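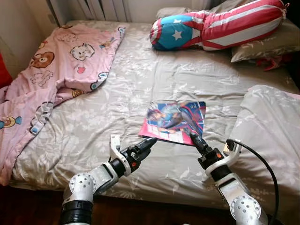 Figure 6.1 A two-armed robot at work on a bed, with a magazine between its grippers.

Chapter 6
Working in other people's rooms

Most of the rules you have met so far were written for factories. They assume a fence, a painted line on the floor and a trained operator. A bedroom has none of these. The covers move, the light changes during the day, and the person who owns the room may walk in to fetch a jumper.

This chapter deals with good practice for robots that tidy, fold and carry in the home. By the end of it you should be able to write a short task sheet, mark out a working area in a furnished room, and say when a task must be stopped.

6.1 The working area 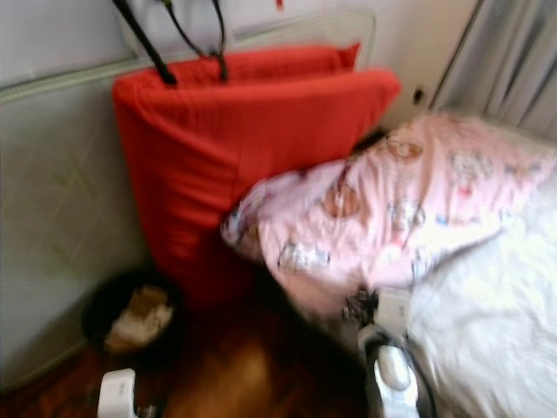
The working area is every place the arms can reach, plus every place a dropped or pushed object can end up. Students often draw only the first part. In a bedroom the second part takes in the floor beside the bed and the wall behind it. Figure 6.2 shows why the floor plan should include soft goods: a large red fabric object leans against the radiator, with two dark straps hanging over its top edge. Straps and handles go on the plan as snag points, and so do cords and the hems of curtains. The Millport code, used for the exercises in this book, asks for the plan to be redrawn whenever furniture is moved. It also asks for heaters to be marked whether or not they are switched on.

6.2 Thin and flexible items
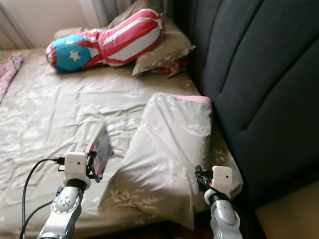 Grip limits are usually set with rigid test blocks, and paper does not behave like a block. It bends under its own weight and can slip without any clear change in the force reading. For this reason a task sheet should list thin items separately, with their own closing speed and their own rule for letting go. In Figure 6.3 the left gripper holds a thin card or piece of paper upright while the right gripper is empty and low beside the white pillow. The sheet must cover both arms in a case like this. An idle arm is still a moving part, and it needs a stated rest position.

6.3 Keeping records

Karla Palacios and Yevhen Vasylenko kept a log of 291 household tasks while preparing the Stovex guidelines. They stopped 58 of them early - most often when an item on the bed was missing from the task sheet. Their form is printed at the end of the chapter. Fill in one copy before starting Exercise 6.1, and keep it with your floor plan.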